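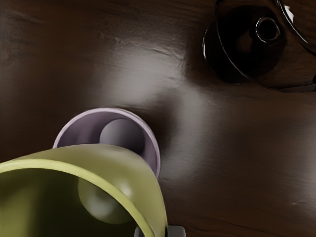
Green cup on its side, dark brown tabletop with the gloss finish under discussion.

Finishing > Film Finishes > Tables and Bar Tops

Gloss varnish on a dark table: rub out or recoat?

1828 views | 14 replies | 3 shares

pustby_bench
Dining table, dark brown stain under four coats of Clurkaretti gloss varnish, brushed. Last coat went on in August. From straight above it looks fine. At a low angle the reflection has streaks in it that run with the grain, and there are shallow scuffs in the high-use area. No white rings, no lifting. I want to keep the gloss but lose the streaks. Options as I see them:

1. Wet sand at 600, then up through the grits and polish.
2. Scuff at 320 and flow on one more coat, thinned.

Shop was at 73 percent humidity for the last two coats, if that matters.

quartersawn
Humidity isn't your problem with an oil-based varnish at normal shop temperature. It slows the cure a little. Streaks along the grain are either brush marks that never leveled or the pores telegraphing through as the film shrinks. Different causes, different fixes. Rake a flashlight across it and look at the spacing. Even spacing is the brush. Irregular spacing is grain.

pustby_bench
Irregular. Some lines are hair thin, others wider and softer.

quartersawn
Then it's mostly grain. Did you fill before the first coat?

pustby_bench
No filler. I assumed four coats would do it.

lapjoint605
Four brushed coats won't level an open-pored wood. Varnish sinks into each pore and dries down to maybe half its wet thickness, so every coat repeats the dip below it. I'd go with option 1 but start at 400. If you start at 600 you will be there all weekend and still have low spots.

quartersawn
I disagree with starting at 400 on four coats without knowing the film thickness. If he was sanding between coats he may have less on there than he thinks. Cut through to the stain and you're doing color repair on a dark top, and it will show from across the room.

lapjoint605
He can check. Sand a small area near the edge, count strokes until the shiny dots are gone, stop. If color appears on the paper, stop sooner. I have done this on two bar tops and never hit stain.

pustby_bench
I did sand between coats, 320 each time, fairly hard after the second because of dust nibs. I'm leaning toward adding film first and leveling afterward. 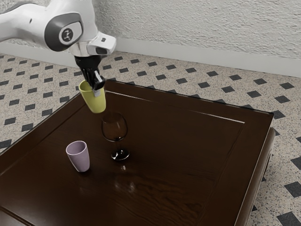 The can says recoat within 24 hours or wait three days and abrade. I'm well past that. Does old Clurkaretti need a solvent wipe before the new coat, or is scuffing enough? The table has been in daily use, with wax candles on it at least twice.

kemthorpe_shed
Wax changes the answer. Wipe with mineral spirits before you sand, turn the rag often, then wipe again after. If you sand first you push wax into the scratches and the new coat can crawl. I also wouldn't trust any furniture polish somebody may have used on it. Silicone doesn't come off reliably with spirits. A thin coat of dewaxed shellac will lock it down.

lapjoint605
Shellac under varnish on a dining table is one more layer that softens with heat. Hot plates, hot cups. I'd leave it out unless he gets fisheyes on a test patch.

kemthorpe_shed
A sealer coat buried under varnish isn't seeing plate heat directly. I've used it that way on kitchen tables for years with no failures. But yes, test patch first. We agree on that part.

arriaga487
Has anyone asked whether he needs gloss at all? On dark stain every defect shows at low angle. Rub it to satin with a gray pad and wax and most of the streaks stop being visible. It takes an hour.

pustby_bench
I considered satin. The sideboard next to it is gloss and I'd have to do both.

quartersawn
Fair enough. Then: spirits, 320, spirits, test patch, two coats thinned 10 percent, leave it a month, level at 600 with a hard block. Don't use a foam pad for the leveling. It follows the dips.

lapjoint605
I'd still use 400 for the first pass once the two extra coats are on. Otherwise no objection.

pustby_bench
Test patch is on the underside of a leaf and another on the top near one end. Will post when they've had a week.

Comments (14) | Share (3)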